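5 手持夹爪示教：准备与录制

适用于 Prarix 手持示教夹爪及 Irkeck 录制软件

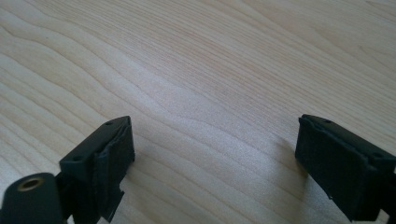 桌面清空以后再开始第一条录制，这一点在试用反馈里被反复提到。一位用户写道，他们前两周的示教数据几乎都要重录，原因是每条开头夹爪就已经碰着物体，回放时机械臂找不到张开的起始姿态；后来改成先在空桌面上张开停住，再去接近物体，分段才稳定下来。Bisgaard 补充说，停住的时间宁可长一点，裁剪比补录省事。

本章按此意见修订。旧版中“可从任意姿态开始录制”一句作废。

5.1 开始之前

本节假定夹爪已按第3章装配完毕，相机固定座已锁紧，主机与夹爪已配对。配对步骤见第4章，此处不再重复。

工作台面应当平整、不反光，并有可供视觉定位使用的纹理。浅色木纹台面可以使用。纯白、纯黑或镜面台面会使轨迹估计漂移，应铺一层哑光垫布。垫布四角须压平，录制期间不得移动。

照明从上方或侧上方给出。允许台面上有柔和的阴影；不允许操作者身体的影子在录制中来回扫过工作区。使用台灯时，把灯放在持夹爪的手的对侧。

注意：不要在窗边录制跨越较长时段的同一任务。光照变化过大时，软件会把同一批示教拆成两组。

5.2 检查夹指

1. 关闭录制，保持夹爪通电。
2. 将夹爪指尖朝下，悬于台面上方，手指不要放进两指之间。
3. 松开扳机，确认两指完全张开。
4. 从相机预览中查看，左右两指的指尖应大致等高，内侧面相对。
5. 检查两指内侧的防滑垫。边缘轻微起毛不影响使用；若垫面翘起、脱胶，或露出下面的指体，应更换。
6. 检查夹指上的紧固孔位，螺钉应齐平或低于表面，不得凸出。
7. 缓慢扣下扳机至完全闭合，再松开，重复三次。行程中不应有卡滞或异响。

注意：更换防滑垫后必须重做5.3节的零位标定。垫厚不同，闭合读数也不同，沿用旧标定会使回放时夹持力偏大。

警告：闭合行程中存在夹伤风险。不要用手指试探夹持力。

5.3 零位标定

1. 在 Irkeck 中打开“设备”页，选择“夹爪零位”。
2. 两指完全张开，按“记录上限”。
3. 两指完全闭合，中间不夹任何物体，按“记录下限”。
4. 软件显示行程计数。出厂标称值为3212，使用中不应低于3000。
5. 低于3000时，松开指根紧固件，重新对齐两指，再从第2步做起。
6. 按“保存”。标定值写入夹爪，不写入主机；换主机后无须重做。

标定期间夹爪应保持静止。若提示“读数不稳”，把手腕靠在台沿上再试。

5.4 建立空间基准

示教轨迹以台面为基准。每次移动过工作台、垫布或灯具之后，都要重建基准。

1. 取走台面上的全部物体。
2. 将夹爪持于台面上方，两指张开，指尖朝下。
3. 在“基准”页按“开始扫描”。
4. 以匀速沿台面画一个闭合的方形，回到起点。相机应始终对着台面。
5. 停住，等待提示音。
6. 查看特征点数量。本机型的最低要求为186；不足时，放慢速度重扫，或按5.1节更换台面。

注意：扫描时手腕转动不要过快。运动模糊是特征点不足最常见的原因，其次才是台面纹理。

5.5 录制一条示教

1. 摆好任务物体，返回起始姿态：两指张开，不接触任何物体。
2. 按住侧键，直至听到一声短音。录制开始。
3. 保持起始姿态不动，默念到三。
4. 接近物体。接近方向应是机械臂能够到达的方向，不要从下方或贴着台面横向伸入。
5. 闭合夹指。扣扳机要一次到位，不要在物体上反复试夹。
6. 完成任务动作。
7. 张开夹指，抬起，离开物体后再次停住。
8. 按侧键结束。听到两声短音后方可放下夹爪。

动作速度以机械臂的上限为准，不以人手为准。超速段在时间轴上显示为红色，整条仍可保存，但导出时默认剔除。

如果中途失手，有两种处理方式。物体没有离开工作区时，可以继续完成，并在结束后加“含恢复”标记。物体掉出工作区时，按侧键结束，选“作废”。不要手动把物体放回去再接着录，另一只手进入画面会使该条被判为无效。

5.6 成批录制

同一任务建议以19条为一批。每批录完后，软件自动计算起始姿态的离散程度和各段时长，并列出异常条目。

每条之间应改变物体的位置和朝向。改变幅度由任务决定：装配类任务小些，取放类任务可以覆盖整个可达区。起始姿态的高度也应有变化，但两指张开的状态不变。

多人轮流示教时，每人单独建批，不要混在一批里。左手与右手持握同样分开。

注意：连续录制会使指部升温，标定值可能产生漂移。每批开始前执行一次完全张开、完全闭合，并在“设备”页核对读数。

5.7 改用遥操作

现场不便手持时，可通过 Sudov 主手遥控机械臂完成示教。夹指、防滑垫和相机座与手持方式通用，数据格式相同。

1. 将夹爪从手柄上取下，装到机械臂法兰，按第3章的力矩锁紧。
2. 在“来源”中选择“遥操作”。
3. 重做5.3节和5.4节。5.4节的扫描改由机械臂自动执行，扫描前人员退出工作范围。
4. 主手回中，踩下使能踏板。
5. 按5.5节第3步至第7步操作，松开踏板即结束录制。

警告：机械臂使能后，任何人不得进入工作范围。急停按钮须放在操作者无须起身即可触及的位置。

手持数据与遥操作数据可以用于同一任务，导出时须勾选“按来源分组”。

5.8 常见提示

“起始段缺失”：录制开始后夹爪立即移动，或两指未完全张开。重录该条。

“夹指不对称”：预览中两指开度不一致。返回5.2节，检查指根紧固件。

“基准丢失”：相机被遮挡，或台面在录制中移动。重做5.4节，当前条作废。

“行程不足”：计数低于下限。返回5.3节。

“相机座松动”：画面相对夹指发生位移。锁紧固定座后，本批已录条目须逐条复核，不能直接导出。

本章修订日期：1月14日 星期四。导出与格式转换见第6章。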